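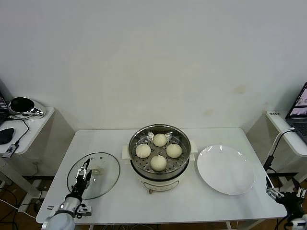 4.3 찜기 작업의 인식 및 계획 설정

이 절에서는 Zolia 플래너에 찜기 작업(찐빵을 접시로 옮기기)을 등록하는 순서를 설명합니다. 4.2절의 양팔 캘리브레이션을 먼저 완료해 주십시오.

1. 찜기, 유리 뚜껑, 접시를 테이블 위에 놓습니다. 뚜껑은 찜기 왼쪽에, 접시는 오른쪽에 놓습니다. 좌우는 헤드 카메라 화면을 기준으로 합니다.

2. 제어 PC에서 Vullbridge를 실행하고 작업 파일 steam_transfer를 엽니다. 상태 표시가 "대기"로 바뀔 때까지 기다립니다.

3. [인식] 탭에서 [물체 검출]을 누릅니다. 찜기 본체, 찜판, 찐빵, 접시가 목록에 나타나야 합니다. 찐빵은 하나씩 따로 번호를 받습니다. 두 개가 한 물체로 묶여 있으면 분할 임계값을 5씩 올리고 다시 검출합니다. 초기값은 70입니다.

4. 뚜껑은 목록에 자동으로 나오지 않는 경우가 많습니다. 투명한 면에서는 깊이 값이 테이블 면의 값으로 나오기 때문입니다. [수동 등록]을 선택하고 금속 테두리 위의 점을 세 개 이상 클릭하면 원이 계산됩니다.

주의: 뚜껑 안쪽의 점을 클릭하지 마십시오. 높이가 잘못 계산되어 그리퍼가 테이블에 닿을 수 있습니다.

5. [계획] 탭에서 팔을 지정합니다. 뚜껑은 왼팔, 접시 쪽 동작은 오른팔입니다. 두 팔의 작업 영역이 찜기 위에서 겹치므로 "동시 진입 금지"를 반드시 켭니다.

6. 찐빵을 잡는 힘을 17로 설정합니다(단위는 Vullbridge 내부 값). 뚜껑 손잡이에는 이 값을 사용하지 않습니다. 손잡이용 값은 부록 B의 표에 있습니다.

7. [시뮬레이션]을 눌러 경로를 확인합니다. 경로가 빨간색이면 찜기 손잡이와 간섭이 있는 것입니다. 접근 높이를 올린 다음에 다시 계산하십시오.

참고: 경로점이 375개를 넘으면 저장할 때 경고가 나옵니다. 실행은 가능하지만 재계획이 느려집니다.

8. 속도를 최저로 하고 한 번 실행합니다. 비상정지 버튼은 손이 닿는 곳에 둡니다.

경고: 찜기를 가열한 상태에서 첫 실행을 하지 마십시오. 김이 카메라 앞을 지나가면 3번의 검출 결과가 유효하지 않게 됩니다.

검출 목록이 비어 있을 때는 7.1절을 보십시오.

개정: 2020년 9월 17일, 6번 항목의 값 수정 (Shivam Tiwari)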